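Hito open day recordings: data card

Version 2, last changed 03/11/2020

What is in this package

These are the recordings we made during the open day at the Dunbar workshop. Visitors came in small groups, and each group watched the two-arm station work with flexible parts. We kept the recordings of the demonstration, and we share them for people who study how two arms handle soft and bending things together.

The package has 200 episodes. Each one is a single attempt with one part. There are 4 folders, one for each group of visitors, and the names of the folders follow the order in which the groups came in.

Files

episodes/ the camera streams and the joint positions of both arms
notes/ one text file for each folder, written by the operator
tools/poleo_read.py a small script to open the files
LICENSE

How to open it

Run poleo_read.py with the path of one episode. It prints the length and the list of channels. If you want only the pictures, add the option --frames. The script reads 1,000 steps at a time, so it should work also on an older laptop. You can change this number at the top of the file.

Labels

Every episode has one of the labels "finished", "stopped" or "repeated". "Stopped" means that the operator pressed the stop button, for any reason. Many times the reason was only that a visitor asked a question and we wanted to answer it with the arms standing still. Please do not read this label as a failure of the grasp. The true reason is in the notes, when the operator had time to write it.

The station and the parts

The control software is Demeo, with the same settings for the whole day. The parts are hoses and cables of different stiffness. The corrugated hose was the favorite of the visitors, and for this reason it appears more often than the others. The data is not balanced, and you should take care of this if you train with it. 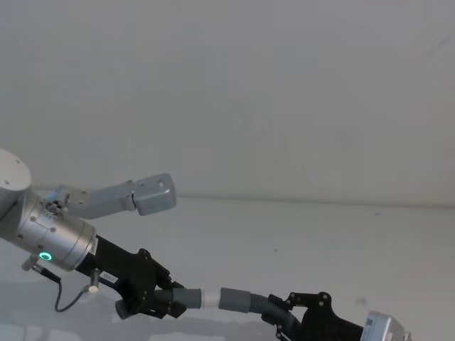
Text and open day notes: Jean Yule, Hito

With the hose, both grippers hold it at the same time, one at each end, above the table. The ribbed sections bend and the smooth sleeves do not, so the shape between the two arms is not easy to predict from the joint positions alone.

Known problems

The clock of the second arm is late in the first folder. We did not correct it. In the third folder some notes are missing.

Voices of visitors were removed from all the streams.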